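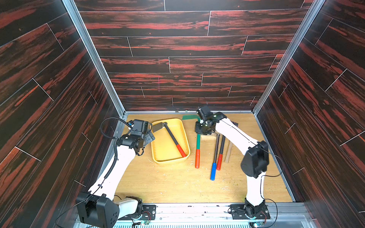

Department of Workplace Studies, Landley College

**Figure 1.** Parri bench, with a scraper in the yellow tray and a green spatula tool on the board to its right. Small shavings lie by the tray.

### 4.2 Trays, loose tools and the board

The Parri bench is a small work area with a light wooden floor and dark, red-streaked walls. We chose a pale board so that small debris would be easy to see. Shavings that would be lost against the walls show up plainly on the floor, and users could check for them with a quick look before leaving.

Each tool on the bench was scored as *housed* or *loose*. A tool was housed if it lay inside a tray, at any angle. It was loose if it lay directly on the board, even when it was close to a tray. By this rule the scraper in Figure 1 is housed and the green spatula tool is loose. We did not score neatness. A scraper lying corner to corner in a tray counts the same as one lying straight, and in a small tray the diagonal is often the only way a long handle will fit.

The bench log covers 12 weeks and 200 end-of-session checks. In 85 of these, at least one tool was loose. The Linier bench, which has the same board and a deeper tray, was used for a shorter time and is reported in Section 4.4.

Two things stood out in the log. First, tools with a flat head and a long shaft were the ones most often left on the board. They are easy to set down flat and easy to pick up again, and users treated the open board as a resting place during work. Second, an occupied tray was seldom used for a second tool, even when there was space. Users seemed to read one tool in a tray as a full tray – a habit we had not planned for when we chose the tray size.

Wear on the board was recorded separately. We noted scratches, nicks, dark specks and scuffs, but made no attempt to match a mark to a tool. Figure 2 shows a short white scratch and a smaller nick to the right of it, with fainter scuffs toward the lower left. Marks of this kind were entered as light wear. The board was to be replaced only if a mark could catch the edge of a blade.

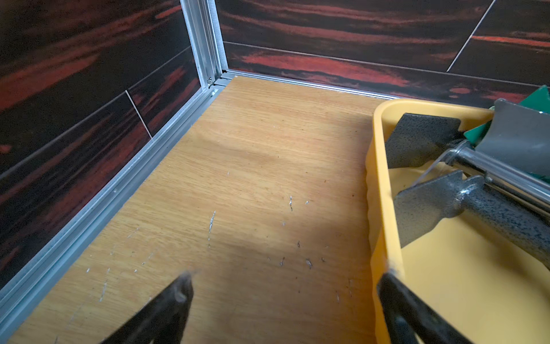
**Figure 2.** Wear on the board.

One reader of an earlier draft asked whether a loose tool should count against the user at all, saying that in a busy shop the tool left out is usually the next one needed. We accept the point for checks made during work. The log only covers checks at the end of a session, when the bench passes to someone else, and for those we kept the stricter rule. A version of the score with a third category, *set aside*, was tried on the Linier bench and is described in Section 4.4.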